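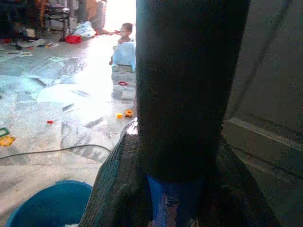

Sticking interior doors, is the Vundaron spray worth it?

bolby_joanne
04/07/2020
Every September my bedroom doors swell and drag on the carpet. My neighbor swears by Vundaron dry lube on the hinges. The can says it "restores free movement for 100 days." Has anyone used it on a door that was sticking, not squeaking?

S_Ackroyd
I have. It smelled nice and the door still stuck. If the edge is rubbing on the jamb, what is hinge spray supposed to do about it? Tighten the top hinge screws first. If they spin, put a 3 inch screw in so it bites the stud.

poppyg
Disagree a little. I sprayed mine and it closed fine the next morning.

S_Ackroyd
And what was the weather doing the next morning?

poppyg
Drier, I'll give you that. But it's been fine for 8 weeks.

doyoon_um
Eight weeks of the heat being on, I bet. I'd want to see one door sprayed and the one next to it left alone before I paid $15 for a can.

wieslawa_t
Long screws aren't magic either. I did all of mine and one split the jamb because I didn't drill a pilot hole. Rub chalk on the edge, close the door, and see where it comes off. Then plane only that spot. Took me about an hour with the door off.

bolby_joanne
Did you seal the edge after? Mine are bare wood on the bottom.

wieslawa_t
Yes, two coats of primer, top and bottom. Ask me next fall if it helped.

S_Ackroyd
Bare bottoms are probably your whole problem. I'd still do the screws.

poppyg
I'm keeping my can.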